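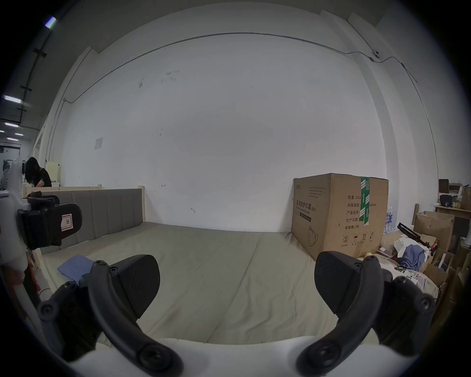 Fig. 1. Hand-held grippers at a bed station: mattress, folded blue cloth, open fingers.

Unit 6: Automation at the workplace. Handout for the second seminar

6.1 Scope

The unit deals with bed-making and linen handling as paid work, and with what happens to that work when parts of it are passed to a machine. The case is Flerine, a contract linen firm serving hostels and staff lodgings. The name of its trial, Brinument, is used below for both the equipment and the working arrangement. Students should have read the Wattimena case from Unit 5, where the goods were rigid and the layout was fixed.

6.2 Why cloth is difficult

A carton keeps its shape when lifted. A folded cloth does not. Its outline depends on where it is held and how it was last put down. Two flat pads can pinch an edge, but the pinch gives little information about how many layers are between them. A worker settles this by feel and by a small rubbing movement of thumb and finger, usually without being aware of it.

The mattress adds a second problem. It yields under load, so the height of the surface changes while the tool is pressing on it. Creases and seams may also be taken for the edge of a cloth.

6.3 Teaching by hand

In the Brinument arrangement the worker holds a gripper in each hand and carries out the task with them. The movements are recorded and later used to train the machine. One recorded attempt is called a pass. A full set for one task is 800 passes, of which 188 were set aside at Flerine in the first set, mostly for incomplete folds or a dropped corner.

A pass made with grippers takes around 70 seconds. Speed is not the aim. The worker must open the fingers fully, approach the cloth at a low angle, close, lift, and release before moving away. Shortcuts that are sensible with bare hands (smoothing with the forearm, holding a corner under the chin) are not allowed.

6.4 Changes to the job

Content. The worker is asked to make ordinary skill visible and repeatable. Several reported that they could fold well but could not say how, and that the grippers made them clumsy for the first few shifts.

Pace. Normal work at Flerine is paid by room. Recording work is paid by the hour. Moving between the two in one week caused disputes over pay, and the rota was redrawn in November.

Strain. Bending over the bed remains. The load on the back is much the same, while the load on the wrist and grip is greater. Rest breaks were set for normal work and have not been revised.

Ownership. The contract says nothing on who may use the recordings after the trial. The Drirnine agreement, handed out separately, contains a clause on reuse and should be compared with it.

6.5 Terms

Pass: one recorded attempt, from open fingers to open fingers.
Reset: returning the cloth to a starting position between passes. Resets are paid time.
Residual task: work left to people once the machine does the rest.

6.6 Preparation

Write one page on residual tasks in bed-making. State which of them need more skill than the present job and which need less. Bring the Drirnine agreement to the seminar.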